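Print this page | E-mail this page

The Snack Corner: A Small Gallery

September 21, 2021

Every workplace has a room where standards go to lie down. Ours is on the ground floor of the Mathur building, between the lift and a door that has been locked for as long as I've been employed here. It holds a white table, a stretch of steel counter, some dark shelves and, in good weeks, chips.

The corner was fitted out in July, when the old vending machine was carted off after eating its last two-dollar coin. Head office at Vemia sent a memo that ran to 14 pages, with an appendix on crumbs. I have read the appendix twice. It favours the view that crumbs are a cultural problem and should be addressed by managers.

What follows is a short record of the place, put up by popular demand, meaning that the Brallurura office asked whether we had one yet and I wasn't going to let that go unanswered. Their snack corner is a drawer.

The white table came first. It was chosen from a catalogue by someone who had clearly never eaten beetroot, and it has been defended ever since with a spray bottle and a great deal of muttering. House rules for the table are as follows: no laptops, no soup, and no leaving your keys on it and then asking the whole floor if they've seen your keys.

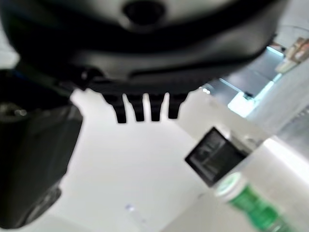 The spray bottle lives under the sink, should you be moved to use it. So far the same two people have been moved to use it, and they have started to talk about it at meetings. A roster was proposed. The roster was then put up on the fridge, where it was covered within the day by a flyer for somebody's trivia night, and the matter has rested there.

I will say in the table's defence that it catches the light beautifully at lunch. People who wouldn't be seen dead in the big meeting room will happily stand at it for half an hour with a mandarin, discussing the parking. It's the nearest thing we have to a town square.

Now, the shelves. The original plan called for fruit. There was a bowl, and for a while there were bananas in it, and we all walked past them with tremendous respect on our way to the petrol station. The fruit budget was quietly moved sideways, and the middle shelf went to chips in tubes, which stack neatly, keep for ages and come in colours you could land aircraft by. The red and the light blue have their loyalists. So does the pink. I've heard grown adults argue the merits of orange over green in voices they would never use for the quarterly figures. 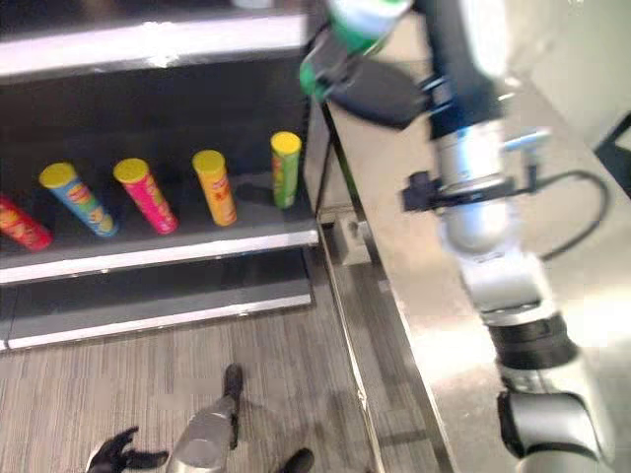 A word on tube etiquette. If you take the last chip, the tube goes in the recycling. Putting an empty one back on the shelf with its lid on is an act of theatre, and whoever did it on the day of the Jemard visit should know that our guest chose that very tube, shook it, and was too polite to say anything.

As for keeping them in line, I've given up. I straighten them in the morning when I come in to fill the kettle, and by the time I've parked my bag and come back for my tea, one of them has usually developed a lean. A flatter way of arranging them was trialled and they rolled.

Requests for other flavours can go in the envelope beside the kettle. Salt and vinegar has been noted. It has been noted several times in the same handwriting.

E-mail this page | Print this page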